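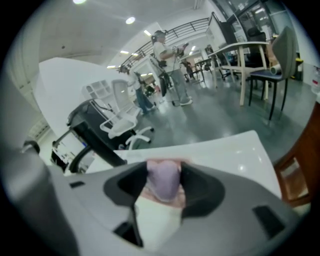 Ein Greifer mit weichem, lila Polster. Hinter ihm sind Menschen im Raum.

Welche Regeln gelten für Roboter?

Wenn du über die Straße gehst, hältst du dich an Regeln. Auch im Schwimmbad und auf dem Pausenhof gibt es welche. Für Roboter gelten ebenfalls Regeln. Ein Roboter kann sie aber nicht lesen und verstehen wie du. Die Menschen, die ihn bauen und benutzen, müssen sie kennen und einhalten.

Was ist eine Norm?

Eine Norm ist ein Text, in dem Fachleute aufgeschrieben haben, wie man etwas gut und sicher macht. Normen gibt es für sehr viele Dinge, zum Beispiel für Schrauben, Fahrradhelme und Papier. Ein Blatt aus deinem Zeichenblock heißt A4 oder A3, weil die Größe in einer Norm steht.

Für Roboter gibt es auch Normen. Darin steht zum Beispiel, wie man Gefahren findet und was man dagegen tun kann. Ein Gesetz ist etwas anderes. Ein Gesetz beschließt das Parlament, und alle müssen sich daran halten. Eine Norm wird erst dann zur Pflicht, wenn ein Gesetz oder ein Vertrag das verlangt. Viele Firmen richten sich trotzdem freiwillig danach.

Wo kann man sich wehtun?

Bevor ein Roboter benutzt wird, überlegen Fachleute, was schiefgehen könnte. Das nennt man Risikobeurteilung. Das Wort ist lang, aber die Fragen sind einfach: Kann sich jemand die Finger einklemmen? Kann der Roboter jemanden anstoßen? Kann etwas herunterfallen? Wie schlimm wäre das, und wie oft könnte es passieren?

Bei einem Greifer schaut man besonders genau hin. Er ist sozusagen die Hand des Roboters. Wo sich zwei Teile aufeinander zubewegen, kann man sich quetschen. Scharfe Kanten sind auch nicht gut. Ein weiches Polster kann helfen, einen Gegenstand vorsichtig zu halten. Ein Polster allein macht einen Greifer aber noch nicht sicher.

Zaun oder kein Zaun?

Große Roboter in Fabriken arbeiten oft hinter einem Schutzzaun. In der Firma Girnerness in Altach steht so einer. Er hebt Teile, die 165 Kilogramm wiegen. Geht die Tür im Zaun auf, bleibt der Roboter stehen.

Andere Roboter dürfen ohne Zaun neben Menschen arbeiten. Für sie gelten eigene Regeln — sie müssen zum Beispiel langsam genug sein oder rechtzeitig anhalten. Manche merken es, wenn sie gegen etwas stoßen.

Der Not-Halt

Ein Not-Halt ist meistens ein roter Knopf auf gelbem Grund. Drückt man ihn, hält die Maschine an. Er muss gut zu erreichen sein, und es darf nichts davorstehen. Nach dem Drücken darf der Roboter nicht von selbst wieder loslaufen. Zuerst muss jemand nachsehen, was los war.

So macht man es in der Werkstatt

In der Mitmach-Werkstatt Undamlow lernen Kinder mit einem kleinen Roboterarm, der Prado heißt. An der Tür hängen 6 Regeln:

Lange Haare zusammenbinden.
Keine Schals und keine weiten Ärmel.
Immer nur ein Kind bedient den Roboter.
Die anderen bleiben hinter der Linie.
Vor dem Start laut »Achtung« sagen.
Nie in den Greifer fassen, auch nicht, wenn er stillsteht.

Zur letzten Regel fragen viele Kinder nach. Ein Roboter, der stillsteht, ist nicht unbedingt aus — vielleicht wartet er nur auf den nächsten Befehl.

Wörter zum Merken

Greifer: das Werkzeug, mit dem ein Roboter Dinge festhält.
Norm: aufgeschriebene Regeln von Fachleuten.
Risikobeurteilung: überlegen, was gefährlich sein kann und was man dagegen tut.
Not-Halt: Schalter, der eine Maschine bei Gefahr anhält.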